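Teaching the arm by remote: my first clean set of demos

So you've got your arm set up in the simulator and you want to show it a task yourself. Great, this is the fun part! I use the Grorkex controller with Parnby for recording, but most of this carries over to other setups.

Start with your hands, before you record anything. Drive the gripper around for a while and get used to the lag (there's always a little). Open it, close it, bring it down near the counter, back off again. I spent nearly 4 evenings on this and I don't regret one of them.

Then hit record and go slowly. Come in with the fingers open wide, pause a moment over the wood, and only then move toward whatever you're after. If you fumble, stop and throw that run out – don't try to rescue it, or the robot learns your rescue too.

Check the wrist view as you go. You want both fingers showing, one on each side, and you can use the arm's shadow on the wood to help judge where you are.

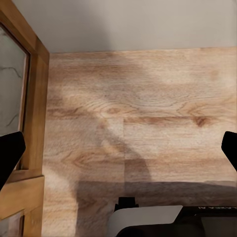

Nawal Badawi: I keep a couple of my fumbled runs in, and my arm recovers from a bad approach much better for it.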